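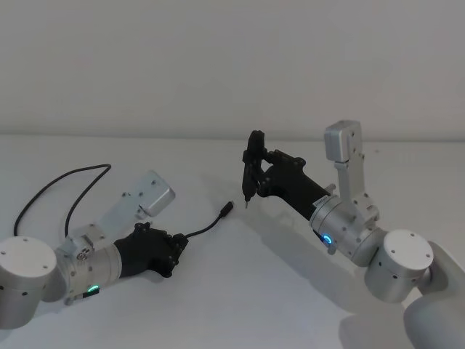
*Two robot arms at a white table, grippers facing each other.*

**Ticket 1200: Live box score drops rushing yards after a penalty is edited**

Opened: 11/19/19
Product: Prultovard game stats, press box version
Site: Wadodton football
Reported by: Rhun Wogan
Priority: high (home game Saturday)
Status: closed, see last entry

**Report**

During Saturday's game the box score on the website stopped matching the one in the press box. It was fine through the first half. Early in the third quarter we had a holding call on a 14-yard run. I entered the run, then added the penalty, then had to go back and change the spot of the foul when the referee corrected it. After that our rushing total on the web page was short and stayed short.

Final rushing yards in the press box: 236. Final rushing yards on the website: 104. The radio crew read the website number on air twice. The visiting sports information office also copied it into their game story and had to fix it later.

Passing, punts, tackles and score were all correct on both sides. Restarting the laptop at the end of the third quarter did not help.

**Support, first reply**

Please send the game file and the export log. Also let us know:

- which version is on the press box laptop
- whether the clock feed was connected
- whether more than one person was entering plays

**Rhun Wogan**

Game file and log attached. Version is the one installed in February, before spring ball. We have not updated during the season. Clock feed is from the Žukauskas console and it was connected the whole game. One person calling, one person entering. The second laptop was open but only for viewing.

**Support**

Opened the file here. All plays are present and the press box total of 236 adds up by hand from the play list, so your local file is good and nothing needs to be re-entered.

The log shows the export rejecting one play, the holding play, with "duplicate play number." It then rejected every rushing play that followed it. Pass plays went through. The site was still showing the total from before the rejected play, plus nothing.

Steps tried on our test machine:

1. Loaded your file on the February version and replayed the third quarter. Same result, web total stuck at 104.
2. Disconnected the clock feed and replayed. Same result, so the Žukauskas console is ruled out.
3. Entered the penalty once with the correct spot and did not edit it. Web total correct.
4. Entered the penalty, edited the down and distance only. Web total correct.
5. Entered the penalty, edited the spot of the foul. Web total stuck.

The fault is in step 5. Changing the spot makes a second copy of the run under the same play number, and the Skerkent web feed refuses it. Restarting doesn't clear it, as the copy is saved in the game file.

**Rhun Wogan**

That matches what I did. Is there something we can use Saturday if a fix isn't ready? We can't stop editing spots. It happens a few times every game.

**Support**

Yes. Until you have the update:

1. Do not edit the spot on a penalty. Delete the whole play.
2. Wait for the line "play removed" at the bottom of the screen.
3. Enter the run and the penalty again with the right spot.
4. Press Resend Quarter.

Resend takes up to 10 seconds. The web page will show the old total until it finishes. If you forget and edit the spot anyway, delete the play and do steps 2 to 4. That cleared it in our test.

For last Saturday's game, open the file, delete and re-enter the holding play, then use Resend Game.

**Rhun Wogan**

Did that this afternoon. Website now shows 236. Season totals also corrected themselves. The individual line for our fullback was still off by one carry, so I ran Resend Game a second time and it came right.

**Support**

Thanks. We see the extra carry in the log too. The first resend went out while the deleted play was still in the queue. Noted on the bug.

Update with the fix has been sent to your account. Install it on both laptops, including the one used for viewing, or the two will not connect.

**Rhun Wogan**

Installed on both. Replayed the third quarter from the old file and edited the spot three times. Web total matched each time. We also used it for the full home game and compared the rushing numbers at the end of every quarter, no differences. OK to close.

**Support**

Closed. Fixed in update.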